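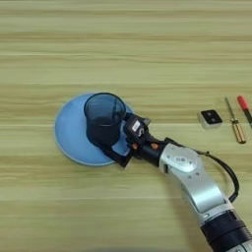 Reports > Visits > Tableware and Desk Goods

Last updated: October

Visit to the Sukard showroom and test room, Damden

Sukard occupies two floors of a former printing works in Damden. The ground floor is storage and dispatch. The upper floor holds the showroom, a small test room and the office where returns are logged. I attended the morning session of the October open day, which began at 9:30 and was led by Charmaine Van der Merwe, the product manager for plates and bowls. Vusumuzi Shabalala covered desk goods after the break.

The current catalog lists 298 items, of which 209 are tableware. The remainder are pen holders, trays, letter racks and drawer inserts. Both groups are shown on the same wood tables, without cloths or risers. Van der Merwe said the company dropped glass shelving two years ago after buyers complained that they could not judge how a plate sat on an ordinary surface.

Plates

The round plates come in five colors. Light blue sells best, followed by gray. The range is matte throughout, and the finish is the main subject of complaints: cutlery leaves gray lines on it, particularly near the center. Most of these lines are metal transfer and come off with a mild abrasive cleaner. Van der Merwe demonstrated this on a returned plate. Two of the three marks cleared in under a minute; the third was a scratch in the glaze and stayed.

Flatness is checked on every plate by pressing opposite points of the rim and watching for rock. A plate that rocks is set aside and measured at the foot with a feeler gauge. The limit was tightened last spring. She would not give the reject rate.

Rims were discussed at some length. A thin rim looks better on the table and stacks lower, but it chips sooner in a dishwasher rack. The Msimang series, due next year, will have a thicker rim on the same diameter. The sample I handled was noticeably heavier at the edge, and a stack of them was harder to lift with one hand.

Desk goods

Shabalala's section concerned pen holders and small containers. The mesh holders are the oldest product in the group and are still offered in navy, black and white. Mesh collects less visible dust than a solid wall, although lint catches at the lower edge and has to be brushed out. The navy reads as nearly black in poor light, a point that has caused wrong-color returns from online customers. The product page now carries a note on this.

Stability depends mostly on the base. An empty holder tips easily when long scissors are dropped in at an angle. The Anditz holder has a weighted base and stayed upright in the same test, though it costs more and is sold only in black.

I asked whether anyone tests the two product groups together, as when a holder is left standing on a plate or saucer. Shabalala said that customers do this often, usually to catch pencil shavings or to protect a desk. His advice is to put a felt pad under the holder, as a bare base can mark a matte glaze. Pads are not supplied – he would like them to be.

Practical notes

The stairs are steep and there is no elevator, so visitors with sample cases should ask for the loading door on the north side. Parking is limited to the yard. Coffee was available, served in last year's mugs. Trade price lists are handed out at the desk on request, and seconds are sold for cash from the ground floor until noon. I bought a gray side plate with a pinhole in the glaze.

Reports Visits Suppliers Archive Contact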